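09/10/2020

Woke at six with the bridge of the third tune going round, the one I can't play. Lay there fingering it on the blanket. Perfect on the blanket, as always.

Day two of the quintet record. Salim wanted us at Storkwood by nine, which for a jazz group is the middle of the night, and he got four of us by nine-thirty and Kerubo at ten past ten with a bag of pears and no explanation. She sat down at the piano in her coat, played the intro to "Soylu" once through as if she were checking the date, and Salim said, "Were we rolling?" We were not rolling. The next two hours were spent trying to get that intro back. We have something like it now. Kerubo says it's better. Kerubo wanted lunch.

My chops were poor until eleven. I switched to the big mouthpiece, then to the small one, then back to the big one, and oiled the valves twice in between so it would look like maintenance. Salim came over the talkback and asked if I was comfortable. I have known him since we were both playing weddings and he has never asked that of a trumpet player he was pleased with.

We cut five takes of "Soylu." Take one had the feel and a clam from me in bar nine that you could hear from the parking lot. Take two had no clam and no feel. Take three fell apart at the drum break, my fault again, I came in early with great confidence. Four was fine. Five was four with everybody tired. Salim wants to use three up to the break and four after it, and I said I thought this was supposed to be a live record, and he said it would be live twice.

Masks on between takes, off to play, on again to go and listen. Only three allowed in the control room, so the bass and drums heard their own work through the door. I kept leaving my mask on the stand under the parts and then accusing people.

Lunch in the yard. Pears.

Afternoon was the ballad, "Kullden," which I wrote in February when I thought I'd be touring it by summer. Flugelhorn, brushes, almost nothing in the left hand. One take. I don't know what to say about it. I got to the end and stayed where I was until the cymbal had stopped and Salim, for once, didn't press the button and say something cheerful. We went in and listened and then Kerubo said the second chorus was a bit long. She's right. It stays in.

Money, while I'm being grown up. The account stood at 3,140 this morning. Storkwood takes 300 for the extra day, and with the piano tuner, the mixing deposit and the pears (she gave me a receipt for the pears) we are at 2,264. That has to cover the mastering and the sleeve. If I want vinyl I will have to sell the other horn, or one of my children.

The label question again over coffee. Fulitum have written to say they love the rough mixes and could we tell them who the audience is. Salim thinks I should write back. I think the audience is 40 people in a basement who can't at present go to the basement. He says don't put that in the email.

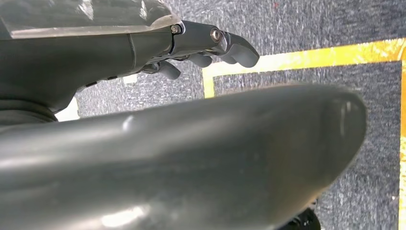
Before bed

Practiced with the mute in, long tones only, ten minutes, then lay on the floor. The neighbors have been decent about it all year and I don't want to find out where decent ends.

Tomorrow: the fast one first, while there's lip. Then the blues if we have time, and Kerubo's piece, which still has no title and which she calls "mine" in a voice that makes the rest of us sound like guests. Have to write out the second trumpet cue for the overdub. Have to look at bar nine. Bring the good headphones, bring the spare mask, eat before leaving the house.

Played the rough of the ballad again just now, on the phone, propped in a mug to make it louder. Second chorus is too long.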